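Visit report: the PC disassembly cell at Trivodum

Open day, Sun 23 October

Most of the open day at Trivodum was posters. I spent my two hours at one bench, where Brândușa Dobre looks after a gripper cell that works on the drive bays of desktop towers. The notes cover how the cell is set up and kept running.

Setup

The arm carries a black linkage gripper with a small camera at the wrist. The tower goes on its side with the panel off. There is no fixture for the case - Dobre tried clamps last year and dropped them when every chassis needed a different set. The operator keeps a hand on a round control knob with a blue ring, wired by a thin cable, and steers the approach from beside the case.

Control software is an in-house package called Marulanda. It logs every attempt, and the count stood at 2336 when I asked.
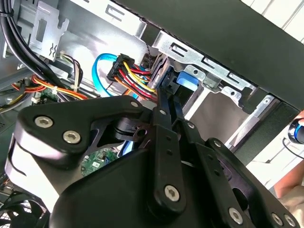

Cable clearance is the main source of trouble. The fingers have to get to the blue plastic parts of the drive bay without catching the power and data leads next to them. Approach speed in this zone is limited to 12 mm per second. If a finger snags, the operator backs out along the same path and the attempt is logged as failed. Dobre does not allow a sideways recovery move, as it pulls connectors.

The practice chassis is a Dell. The processor is still in its socket with no cooler on top, and the memory slots are empty. Drive caddy and cage stay in place, so the gripper meets the same obstacles on each run. The wrist view from higher up is used to check that both fingers are lined up with the caddy before descent. 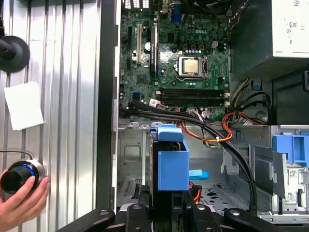
Maintenance

The linkage screws are checked with a hex key after every 76 cycles. Play in the pivots shows up first as a fingertip offset, and Dobre pulls the gripper for service at 0.95 mm. Spare fingers come from Gandura, with a lead time she described as too long. The knob cable has been replaced twice, both times for strain at the plug end.

The wrist camera is recalibrated on Mondays against a printed target. A full recalibration takes 12 minutes, plus warmup of the arm.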